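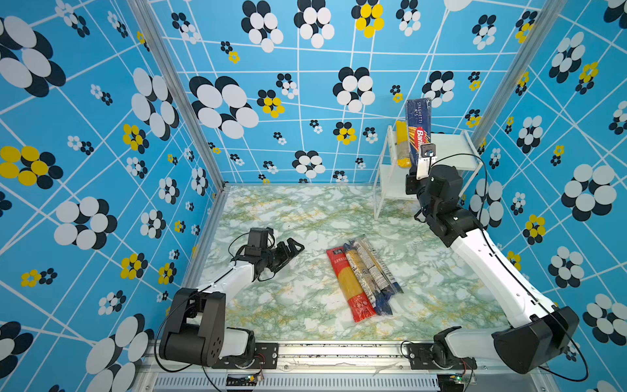 I have now watched all 41 episodes of Fullier, and I would like some of those evenings back. Not all of them. The second season is good television, and Eamon Doherty as the disgraced harbor master is the best thing he has done since he quit playing handsome detectives.

You may remember the detectives. He was Inspector Horgan for what felt like my entire twenties, always in the same gray coat, always solving the murder with four minutes left so there was time for a drink at the end. My mother adored him. She wrote to him once and got back a signed photo of a different actor, which she framed anyway.

So it was a shock to see him in Fullier with a bad beard and a limp, losing his house in a card game. He mumbles. He eats with his mouth open. In the Ustberg episodes he goes most of an hour without a line, and I didn't check my phone – high praise from me.

Then comes season three and the twin brother. I have nothing against twins, but I have seen Doherty argue with himself across a kitchen table and both of him looked tired. The amnesia plot didn't help. Neither did the boat.

He's supposed to be doing a play next, a small thing called Pindard, in a theater with 465 seats. It opens in June and I've bought two tickets, both in the balcony, behind what the seating chart calls a "minor pillar." My mother is coming with me. She's bringing the photo to get it signed again, by the right man this time.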